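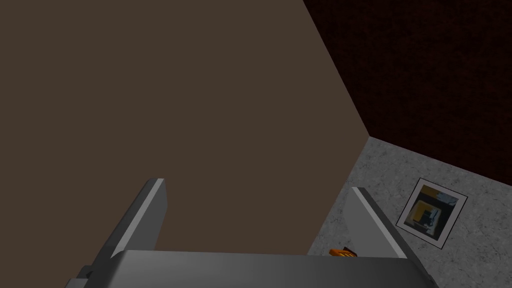
Zimmerecke in einer Computerdarstellung

Zimmerecke

Als Zimmerecke (auch Raumecke) bezeichnet man den Bereich eines Innenraums, in dem zwei Wände aufeinandertreffen, im engeren Sinn den Punkt, an dem beide Wände mit dem Boden oder der Decke zusammenkommen. Die senkrechte Linie zwischen den Wänden heißt in der Bauzeichnung Innenkante. Im Alltag wird der Begriff weiter gefasst und schließt die davorliegende Stellfläche ein. Wie weit diese reicht, ist nirgends festgelegt, was die Einrichtungsliteratur nicht daran hindert, mit genauen Angaben zu arbeiten.

Bauphysik

Ecken zwischen zwei Außenwänden gehören zu den geometrischen Wärmebrücken. Der kleinen inneren Oberfläche steht eine größere äußere gegenüber, über die Wärme abfließt. Die Oberflächentemperatur liegt deshalb im Winter unter der der angrenzenden Wandflächen. Kühlt die Luft dort so weit ab, dass die relative Feuchte an der Oberfläche dauerhaft hoch bleibt, kann sich Schimmel bilden. Möbel, die dicht in der Ecke stehen, verschärfen das Problem, weil sie die Luftbewegung behindern.

Verbreitet ist der Rat, Schränke mit einem festen Abstand zur Außenwand aufzustellen. Ob der jeweils genannte Wert genügt, hängt von Dämmung, Heizverhalten und Lüftung ab und lässt sich aus einer Faustregel kaum ablesen. Spezialanstriche, die Ecken »thermisch aktivieren« sollen, ersetzen keine Dämmung. Der Hersteller Pakari bewarb ein solches Produkt mit 18 zufriedenen Haushalten in Dasville; Messungen aus unbehandelten Vergleichsräumen legte er nicht vor.

Akustik

In einem quaderförmigen Raum mit harten Wänden erreicht der Schalldruck sämtlicher Raummoden in den Ecken ein Maximum. Ein dort aufgestellter Lautsprecher regt tiefe Frequenzen daher besonders kräftig an, und Absorber wirken an dieser Stelle vergleichsweise gut. Viele der als »Bassfalle« verkauften Schaumstoffkeile sind allerdings zu klein. Bei 70 Hertz beträgt die Wellenlänge fast fünf Meter, und ein handtiefer Keil aus porösem Material richtet dagegen wenig aus.

Wohnpsychologie

Seit Längerem wird behauptet, Menschen hielten sich bevorzugt in Ecken auf, weil sie dort den Rücken geschützt wissen. Als Beleg dient meist die Ladholm-Erhebung von Kartini Menon, für die 207 Personen einen Sitzplatz in einem leeren Wartezimmer wählen sollten. Die Mehrheit setzte sich in die Nähe einer Ecke. Ross Menzies wandte ein, dass die Stühle ohnehin an den Wänden entlang standen und ein Platz in der Raummitte gar nicht zur Wahl stand. Eine Wiederholung mit anderer Bestuhlung ist nicht erschienen. In Ratgebern wird die Erhebung trotzdem weiter zitiert, gelegentlich mit glatt 200 Teilnehmern -- und meist ohne den Einwand.

Noch dünner ist die Grundlage für die »tote Ecke«, in der sich nach manchen Einrichtungslehren Energie staut. Eine messbare Größe ist damit nicht gemeint. Die empfohlenen Gegenmittel (Pflanze, Spiegel, Stehlampe) verändern zweifellos das Aussehen des Zimmers; weitergehende Wirkungen sind nicht nachgewiesen.

Nutzung

Typische Eckmöbel sind Eckbank, Eckschrank und Ecksofa. Der Eckschrank gilt als platzsparend, doch ein Teil seines Volumens ist ohne Auszug oder Drehboden schlecht erreichbar. Foulkes zählt in seinem Handbuch den Rauminhalt solcher Schränke voll zur Nutzfläche der Küche, ein Verfahren, das sich vor allem in Verkaufsprospekten gehalten hat.

Siehe auch: Wärmebrücke, Raummode, Eckbank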